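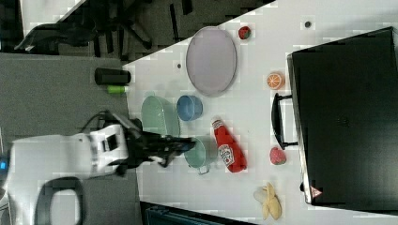 Play food and kitchenware on a white table, with the black hard case at right.

Kolwood Play Kitchen Set with Carry Case
Item no. 882

The Kolwood set is made for playrooms, waiting areas and early classrooms where the toys have to be put away at the end of the day. It comes as play food and kitchen pieces, and it is sold with or without a hard case.

Kitchen pieces
Large oval plate, pale lavender-gray, with a raised rim
Colander-style basket, light green, slotted side
Small bowl, blue
Saucepan, teal with a pale mint interior, short handle

Play food
Strawberries, two sizes
Orange slice
Peeled banana with the peel spread open
Ketchup bottle, red with a white cap

The oval plate is the largest of the kitchen pieces and works as a serving tray. Pieces are full color all the way through, so scratches show less than they do on painted toys. The ketchup bottle does not open.

Care
Wipe with a damp cloth and mild soap. Do not put in the dishwasher. Let everything dry before it goes back in the case – trapped water will leave spots on the lining.

Case
Black hard shell with a black carrying handle. Lay it flat to load it. Keep the case closed and out of reach when children are playing – the lid is heavy.

Ordering
Ships from our Rokuvcombe warehouse in 4 business days. Schools ordering 80 sets or more should write to Anastasia Kyriakidis in the Psarras sales office for a quote. Replacement food pieces are sold singly under the Kusness parts list. The next restock of the small strawberry is due in September.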